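Unit 4: Eyewitness Identification
Instructor: Ineke Van Dijk

Read the Hindel lineup materials before class. Bring the witness statement, marked up.

The textbook line is that a confident witness is a reliable one. Be careful with that. Confidence recorded at the first lineup may tell you something. Confidence on the stand, months later, after meetings with the prosecutor and a look at the defendant in the next chair, tells you very little. Jurors rarely separate the two, and plenty of lawyers don't either.

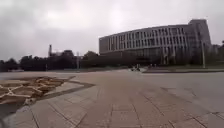 The usual fix is a jury instruction. I have my doubts. By the time the judge reads it, the jury has watched someone point across the room and say "him." A page of cautions is a weak answer to that — and some instructions are so vague that both sides quote them in closing.

For our problem, State v. Prisell, work through the following:

Who ran the lineup, and did that officer know which person was the suspect?
What was the witness told beforehand?
Were her exact words written down at the time?

Kolbrún Bundgaard's memo argues for suppression on the second point alone. I don't think it gets there. Come ready to say why, or to defend her.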